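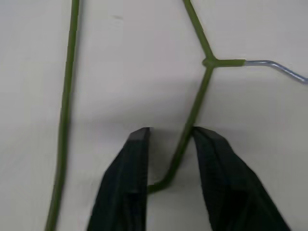

Why does the policy score lower when we give it more demonstrations of the same task?

Most likely the new demos disagree with the old ones about where to grasp, and the policy is splitting the difference. Check the grasp points before you touch the training settings.

Ticket: hanger pick-up, success dropped after the October data went in
Opened by: Leandro Campos
Status: resolved, one follow-up open

Leandro, first entry
Hi all, me again with the coat hangers. We had the Turkwood arm picking hangers up off the white table pretty happily on the old set. Then I merged the new demos, which brings us to 295 in total, retrained overnight with the same config, and it's gone backwards. Now it comes down with the fingers open, gets close to the wire, sort of dithers, and closes on nothing. Same seed, same checkpoint step, same lighting as far as I can tell. Any ideas? I really don't want to redo the lot!

Branwen Dafis
Which hangers are in the new batch? And is it failing on all of them or just the plastic-coated ones?

Leandro
All of them, but the coated ones are worse. I did wonder about the colour, so I turned the colour jitter right up and ran it again. No change at all. I also tried a shorter action chunk (thanks Cayetano) and that made the dithering faster, if anything.

Cayetano Robles
Sorry mate. Can you replay the demos and mark where the fingers were when they closed? Sello has a script for it in the tools folder, the one with the terrible name. Plot them on the hanger outline, old set in one colour and new set in the other.

Leandro
Okay, done, and I feel a bit silly. The old demos all close on the long straight run of wire. In the new batch, a good chunk of them close on a bend, and 23 of them go for the spot right beside the join at the neck. So there are three clumps, and the failed rollouts are closing in the gaps between them. Plain as day once it's on a plot.

Branwen
That'd be me and Begoña, I think. We did the Thursday session and the sheet just said "pick up the hanger", so we each did what felt natural. I like a bend – the wire doesn't roll as much.

Begoña Carretero
Guilty, I'm the neck person. Should we bin them?

Cayetano
I wouldn't bin anything yet. Try tagging each demo with its grasp region and conditioning on the tag, then fix the tag to "straight" at test time. The approach motion in those demos is still useful.

Leandro
Tried both ways over the weekend, so here's where we got to. Dropping the neck demos and leaving the rest mixed helped a little, but it still hovered. Conditioning on the region tag fixed it properly, and the dithering is gone on the coated hangers and the bare wire ones too. I ran 9 trials per hanger and had 4 misses over the whole evaluation, all of them with the hanger turned so the neck faced the base. I can live with that for now.

What I changed, for whoever finds this later: added a grasp_region field to the demo metadata, filled it from the replay script, checked the borderline ones by eye, and put the colour jitter and chunk length back to where they were. The collection sheet now says which part of the wire to go for.

Carmela Sepúlveda
Nice one. Could you leave the plot in the Fumska folder? I've got a cable task that went funny in much the same way and I'd like to compare. Also, please keep a follow-up open for the neck-facing-base misses.

Leandro
Plot's in there. Follow-up is open and assigned to me – I'll collect a few more in that orientation once the arm is free.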